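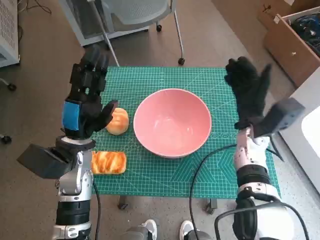 How do you keep buns soft for a whole day once they're baked?
Cover them with a clean tea towel while they cool, then put them in a lidded container at room temperature.

salameh_bakes
Love this topic! Mine go in a bowl with a plate on top – still lovely at 11 the next morning. I make a double batch every Saturday and

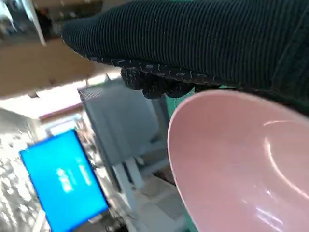

freeze whatever we won't eat in 2 days. Toast is the best part anyway!

huvora
Disagree on the plate, sorry. Mine went stale by arvo tea. Zip bag every time.

salameh_bakes
Bags make the tops sticky though! Were yours glazed?

huvora
Yep, milk and honey. Fair point.

gotholm3
Bread bin for me, but I'm keen to try the bowl now.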